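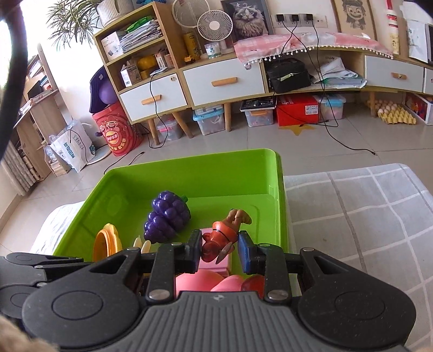 5. What the Drop Labels Do and Do Not Tell Us

5.1 The reported fault

The Wastville set has 1,101 toy pickup episodes recorded with hand-held grippers. Tutisis, the labeling program used on the set, marked 345 of them as drops. A drop, in the program's terms, is any episode in which the finger opening changes faster than a set limit while an object is thought to be in the grip. The release notes treat the drops as a hardware problem. They say that the finger pads lose their hold on smooth plastic, and they advise users to remove the marked episodes before training.

We followed that advice in our first round of training and got a policy that was worse at the bin rim than the one trained on everything. It would carry a toy to the rim, stop, and then either open early or press the toy into the wall of the bin. On two occasions the arm pushed hard enough to trip its force limit and had to be reset by hand. A cleaned data set should not do this. We had two possible explanations: the cleaning had taken out episodes we needed, or our own training run was at fault. Section 5.4 comes back to the second, which we have not fully ruled out.

5.2 Where the marked episodes fall

The drops are not spread evenly over the task. Most are placed by the program within a short time of the toy reaching the bin. Figure 4 shows that part of the task, with a carrot-shaped toy held upright just above the rim of the green bin and other toys already inside. It is an awkward place. The operator has to clear the wall, keep the fingers away from whatever is lying in the bin, and choose when to let go. People often loosen and tighten their grip here without meaning to. A sudden change in finger opening is what we would expect from a careful person as well as from a failing pad.

Qiuyue Tang watched the marked episodes at normal speed and wrote down whether the toy left the fingers before the operator began to release it. She did not see the program's time stamps while doing so. Her count of true drops was 22. A further 11 episodes could not be judged, mainly because the gripper body hid the toy at the moment that mattered. The rest showed a toy that stayed in the grip until it was let go on purpose.

We do not offer these counts as the last word. One person watched the recordings, and "on purpose" is a judgment about a hand we mostly cannot see. Even so, for the program to be right in the main, the viewer would have to be wrong in hundreds of cases, and wrong in the same direction each time. Roswitha Widmer repeated the exercise on a part of the marked episodes and disagreed with Tang on only a few, all of them episodes where the toy turned in the grip without falling. Whether a turn should count as a failure depends on the use. It does not count as a drop under the program's own wording.

5.3 The pad explanation

The release notes blame the pads, and the Moda service sheet that came with our gripper says much the same. We looked for support for this and found little. The two fingers in Figure 4 carry pads of different colors, black on the left and blue on the right. It would be easy to build a story on that: two pads, two levels of grip, and a toy that creeps toward one side. We have no measurement behind such a story. Color tells us nothing about grip, and the set does not record which pads were fitted for which episode.

What we could test was the claim that smooth toys are dropped more often. We sorted the true drops by the toy in the grip. There were too few for a firm result, and the toys that did fall were not clearly the smooth ones. Shape looked like a better guide, with rounded toys giving the most trouble, but shape and surface go together in this collection of toys and we cannot pull them apart. A reader who already believes in the pad explanation can keep believing in it after seeing our numbers. They should not claim that the set proves it.

We also asked whether pad wear could explain the marked episodes as a whole. If it could, marks should become more common as a recording session goes on and fall back after the pads are changed. The session logs mention pad changes only in passing, and some sessions have no log at all. In those we could check, the rate of marks went up and down with no pattern that we would be willing to defend. It did differ between operators, which points toward habits of the hand.

5.4 A simpler cause, with reservations

The opening signal is read from the linkage that drives the fingers. Any play in that linkage shows up as motion of the fingers, even when the fingers have stayed still against the toy. We clamped a toy in our own gripper, fixed the fingers so that they could not move, and tapped the body against the side of a plastic bin. The signal jumped past the program's limit on many of the taps. Light contact with the rim is common in the recordings. Put together, this is enough to produce false drops in the place where we find them.

It is not enough to show that it did produce them. Our gripper was bought later than those used at Wastville, and its joints may be looser or tighter. We tapped on purpose and perhaps harder than an operator would. We then tried the same thing with a Kahraman gripper, which reads its opening at the fingers, and saw no jumps of that size. That result favors the linkage account, though the two tools also differ in weight and in how often they report a reading, and either could matter.

As for training, we put back all the marked episodes except the true drops and the ones that could not be judged, and trained again with the same settings. The early opening at the rim became rare. The pressing into the wall did not go away. We had hoped that one fix would remove both, and an earlier draft of this section said that it had, on the strength of a short test in April. A longer test did not bear this out. The pressing may come from our height estimate for the rim, from something left in the data, or from the controller. Until that is known, we run the arm at reduced speed near the bin and keep hands out of its reach.

5.5 Use of the labels

We advise against removing episodes on the drop label alone. The label is a record of a fast change in one signal, and the name given to it promises more than that. Where drops matter to a study, the episodes should be watched, by at least two people if that can be managed, and the unclear ones should be reported as unclear. Users who have already trained on the cleaned set should look first at behavior near the rim, where most of the missing episodes belong.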